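How a School Robot Club Teaches an Arm to Shelve Books

The robot club at Cosomia School has one project this term. Its members are teaching a robot arm to take a book from a row and put it back in the right place. The arm is called Emar. Estela Herrera teaches the club, and Neusa Cordeiro runs the school library.

The explanation is written for readers of nine and up. You do not need to know any programming to follow it.

What the arm is made of

Emar has a base, several joints and a gripper. The base is bolted to a table so that it cannot slide. Each joint has a motor, and each motor can turn by a very small amount when the computer tells it to. The gripper is the part that holds things. It has fingers that close toward each other.

A small camera is fixed near the gripper. It moves wherever the gripper moves. When the arm reaches toward a book, the camera gets closer to the book too.

Why books are hard to pick up

A person can take a book off a shelf without thinking about it. A robot has to solve several problems first.

Books stand very close together. The fingers need a gap to fit into, and sometimes the gap is narrower than the finger.

Books are also different thicknesses. If the fingers close too far, a thin cover can bend. If they do not close far enough, a heavy book slips out.

The last problem is finding the edges. The computer must decide where one book stops and the next one starts. It does this by looking for places where the color or the brightness changes suddenly.

What is blur?

A camera collects light for a short time to make each picture. If the camera moves during that time, the light from one point is spread over many points. The result is called motion blur. Straight edges become soft, and letters can look doubled.

Blur matters because the computer uses edges to find books. A soft edge might be off by the width of a page or by the width of a cover. The club's rule is to slow the arm down when it gets near the row.

How the arm learns

Emar is not given a list of every book. It learns from practice runs. In a practice run, a club member guides the arm by hand controls while the computer saves the camera pictures and the joint positions. One practice run lasts about 60 seconds.

The club has saved 2839 runs so far. The computer compares them and looks for patterns, such as how the fingers usually tilt before they enter a gap. This is called learning from demonstration.

Some runs go wrong. Those are kept too, but they are marked with a label so that the computer does not copy them.

Two people work on each run. The driver holds the controls. The recorder starts the computer, writes down the run number and calls "stop" if a finger presses too hard on a cover. They change places after every ten runs.

What the camera sends back

The computer receives only what the camera is pointing at. Close to a row of books, that can be mostly spines, covers and one fingertip. Large Chinese characters on a white spine can be smeared when the picture is blurred, and small print on a cover may be impossible to read.

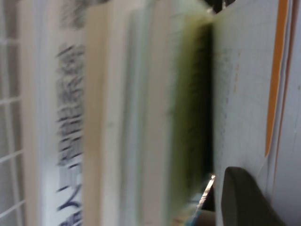
Words to know

Gripper: the part of a robot arm that holds objects.

Joint: a place where the arm can bend or turn.

Spine: the narrow side of a book that faces out on a shelf.

Demonstration: a practice run that a person performs for the robot.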